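Washing dark reds without wrecking everything else

Quick one, writing this between loads. Updated October 12, 2021 because the old version had the wrong temps in it.

Red and maroon stuff bleeds. Cheap dye, good dye, doesnt matter much, the first few washes are the risky ones. So test first. Damp white rag, press on an inside seam, hold it a bit. Color on the rag = wash it alone.

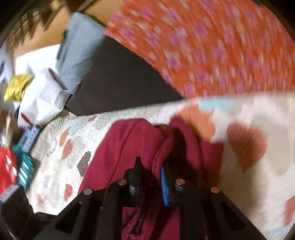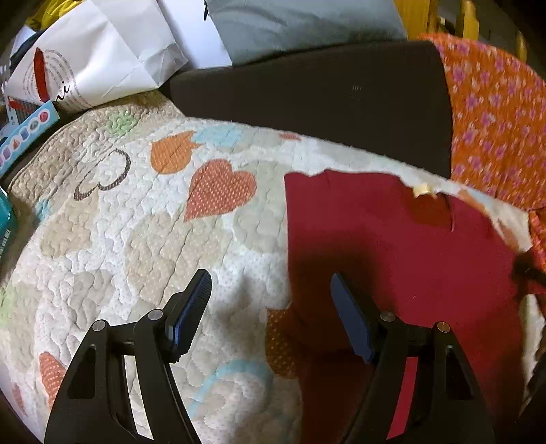

Cold water only, somebody from Wiverow wrote in to say, and their machine's "cold" was coming out lukewarm, so check with your hand before you trust the dial. Fair point. Mine does the same in summer.

What you need
Detergent for colors, no bleach in it
A bucket or a clean sink
White vinegar if you like it (I've stopped bothering, doesn't set dye)
Color catcher sheets. I get the Kutex ones, 9 in a box

Steps
1. Turn it inside out. Zippers closed.
2. Bucket of cold water, no soap, 70 minutes. Look at the water. Pink is normal, dark red means dump and go again.
3. Short cold cycle, by itself or with other darks. One catcher sheet. Half the soap you'd normaly use.
4. Out of the drum the second it stops. Sitting wet in a heap is how you get blotches.
5. Hang in shade. Not over a pale railing, not on top of a pale towel. Did that in March, still have the towel.

If it already bled on something
Don't dry it. Heat sets the stain. Rinse cold, then soak in oxygen bleach, the powder kind, mixed how the box says. Overnight if the care label allows. Not on wool or silk. Might take two rounds.

Quilts are harder, lots of layers and the dye travels. Small marks, dab with a wet cloth and plain detergent, work from the outside in. Old or hand-stitched, take it to a cleaner and ask first. The one in Clotley does them but it's slow.

Next page: getting candle wax out of cotton.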